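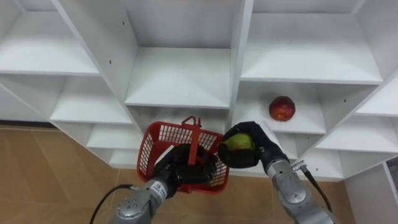

A cube shelf, also called cubby shelving, is a piece of storage furniture made of open compartments of equal or nearly equal size. It is used in homes, schools and small shops, for books, toys, folded clothes and sometimes food.

Construction

The common type has outer panels, vertical dividers and horizontal boards. Small holes in the panels can receive pins or screws. White is the most usual color. The manufacturer Dostley sold its first white model in 2000, and the later Herkmont series offered units with up to 25 compartments.

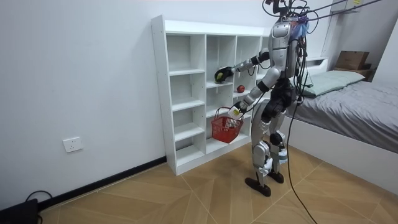
White cube shelving against a wall, with a red apple on one shelf and a red basket in front.

Use for fruit

Open compartments let air pass around fruit and keep the kinds separate. Apples and pears are normally placed in one layer — a pear bruises easily under weight. In a display of the Trullent type, each compartment holds only one kind of fruit, and the customer carries a hand basket.
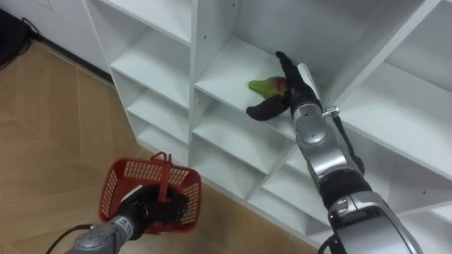 Farina Household Objects Group — Furniture and Storage

Hand baskets for this purpose are light and have one handle over the top. Perforated sides make them easy to rinse. Firm fruit is put in first, and grapes go on top of it. 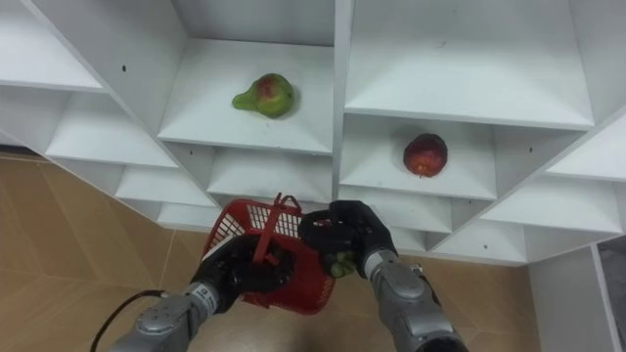 Grapes are also the fruit which stays the shortest time on an open shelf. Ada Bortolotti, in her guide to small shop interiors, recommends to move them to a cool place after 24 hours and to wipe the boards every 5 days.

Last revised 10/07/2021

Categories: Storage furniture | Shelving | Shop fittings

Related articles
Bookcase
Hand basket
Shelf pin
Fruit bowl
Pantry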